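Last updated: February 2023

# Frequently asked questions – Oláh Hairpieces, Plandden

We have collected on this page the questions which arrive most often by mail and in the shop. Please look here first. If your question is missing, write to us and we will answer in the next working days.

## Choosing a piece

**What is the difference between a bun, a wrap and a ponytail piece?**

A bun is already formed and you fix it over your own small knot. A wrap is a long strip which you wind yourself, so the result is a little different each time. A ponytail piece hangs down and is held with a comb and a band. For the first purchase we recommend the bun. It needs the least practice in front of the mirror.

**My own hair is very short. Can I wear a bun?**

You need enough hair to make a small ponytail, even if it is a thin one. If the hair at the back does not reach the elastic, the piece has nothing to hold on and will slide. In this case please wait some months, or ask us about the half-caps. We do not sell them online, but we keep them in the shop.

**How do I find my shade?**

The Mudura line has 31 shades. Please compare in daylight and take the ends of your hair, not the roots. The ends are what the eye sees beside the piece. Lamps in the bathroom make almost every brown look warmer than it is.

We can send you a ring with small locks of all the shades. You pay a deposit and you receive it back when the ring returns to us complete. Please do not cut anything from the ring, also not a very small bit. 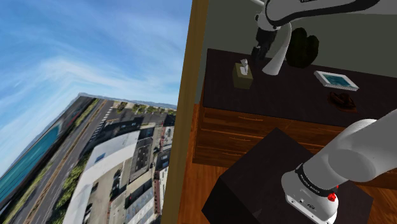
If you are between two shades, take the darker one for a bun and the lighter one for a ponytail piece. A bun sits at the back of the head, where most people's hair is darker. A ponytail falls over the lengths, which have seen more sun.

**I color my hair. Should I order before or after the hairdresser?**

After, and best one week after. Fresh color changes in the first washes, reds especially.

**Is the hair real or synthetic?**

We have both. Mudura is a synthetic fiber. The pieces with the name Endarness are human hair, and they are made to order. On each product page you find this written in the second line, under the price.

**How heavy is it?**

The largest human hair bun weighs nearly 100 grams. The synthetic ones are lighter and most customers forget them after some minutes. If you have headaches easily, choose a small size and wear it low on the neck.

## Wearing

**How do I fix it so that it stays?**

Make a low or middle ponytail and twist it flat. Put two pins crosswise through the knot. Then place the piece over it, pull the drawstring, and hide the ends of the string inside. At the end, four more pins from the outside, always pushed toward the center. Pins that lie parallel to the head come out on the first staircase.

**Which pins do you recommend?**

Open U-shaped pins for the piece, and normal grips for your own hair. Ball-tip grips are kinder to the fiber. When the little ball has fallen off, throw the pin away – the sharp end pulls threads.

**Can I sleep, swim or do sport with it?**

Sport yes, with more pins. Sleeping no. Swimming we do not recommend, and chlorine damage is not covered by the guarantee.

**Can I use hairspray?**

On your own hair yes, before you put the piece on. On synthetic fiber the spray makes a film which is difficult to wash away.
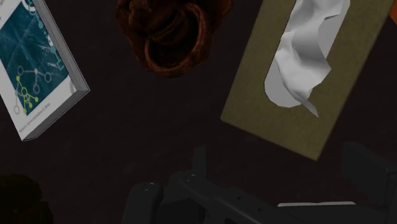
*Reddish-brown bun on a dark table, with a book and a tissue box.*

## Washing and storing

**How often should I wash the piece?**

After ten or twelve wearings for synthetic, a little earlier for human hair. In summer, or if you wear it for dancing, more often.

**How do I wash it?**

1. Open the drawstring and remove all pins. Count them if you are not sure.
2. Fill a bowl with cool water and a spoon of mild shampoo.
3. Lay the piece in for five minutes. Move it softly, do not rub.
4. Rinse with cool water until there is no foam.
5. Press it in a towel and let it dry on top of the towel, away from the heating.

Do not brush a wet synthetic piece. When it is dry, use your fingers or a comb with wide teeth, and begin at the ends.

**May I use a curling iron?**

On human hair yes, at low temperature. On Mudura never, also not "only for a second". We receive melted pieces each August, in the wedding season, and we cannot repair them.

**Where should I keep it?**

In the net, inside its box, in a drawer. Sunlight takes the color out, and a bathroom shelf is too damp. Please also think of cats.

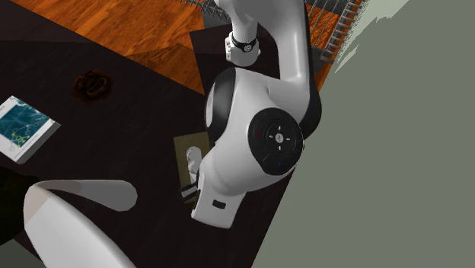
*White arm over the dark tabletop.*

## Orders, returns and repairs

**How long does delivery take?**

Pieces in stock leave Plandden on the next working day. Human hair pieces need five to seven weeks, depending on the shade.

**Can I send a piece back?**

Yes, within 28 days, if the hygiene seal on the net is not broken. You can see the color well through the net. With a broken seal we cannot take it back, except when there is a fault.

**Do you repair?**

We repair drawstrings, combs and loose wefts, also on pieces from other makers. Wash the piece before you send it. We write you the price first and begin only when you agree.

**What is the number on the small label inside?**

It is the pattern number. If your label says 3,679, you have the older large bun, which closes with a hook in place of the string. Spare hooks are still available, please write the shade in your message.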